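The Returns Bin

In November they moved me from the packing table to the returns room, where the arm was. 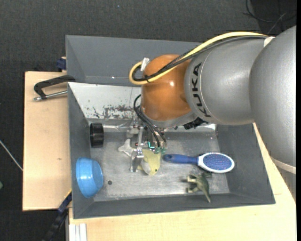
Ngan-ling said it would take my job by spring, and that I should not teach it anything. She said this in the corridor, with her coat already on, and she did not lower her voice.

I told her that I do not teach it. I only sit on a chair and press a green key when it takes the right thing, and a red key when it takes the wrong thing. She looked at me for some time. Then she went to catch her bus.

At Kindell we received everything that people had bought and did not want. Toys, brushes, bowls, things for the kitchen. For six years I had picked them out of the bins by hand and put them on the shelves, and in all this time I never thought that picking was a skill. You see a fish, you take the fish. But the arm came down over a toy fish with its metal finger and stopped, and I found that I was holding my breath, as I did when my son was learning to tie his shoes.

It did not get the fish. I pressed the red key.

"Why was it wrong?" asked the young man from Veditz, who had a laptop on his knees.

"It should go from the tail side," I said. "The brush is in the way of the head."

He wrote this down. Nobody at Kindell had ever written down something I said, except my hours.

On the second shift the arm made 516 picks. I know this because the number was on a screen by the door, and the manager, Mr. Baris, came in to read it aloud. He had never read my number aloud. I think I did not have one. After that day I did, because they put a second screen for those of us who still worked by hand, and it was next to the first.

People changed after the second screen. Before, if a bin was full of difficult things, we gave each other a hand with it. Now everyone looked for an easy bin. At lunch we sat at the same table, but three of us finished early and went back before the bell. Ngan-ling did not go back early. She peeled her orange very slowly and watched the clock until the last minute -- and some days one minute more.

In January they asked who wanted to learn the maintenance of the arm. The course was 20 evenings, not paid. I put my name on the list. I did not tell her, but the list was on the wall, so she read it.

She came to the returns room at the end of the shift and stood behind my chair. The arm was working. It took a bowl, and then it dropped the bowl, and took it again.

"It is slow," she said.

"It does not go home," I said.

She reached over my shoulder and pressed the green key herself, quite hard. Then she asked me if there was still space on the list.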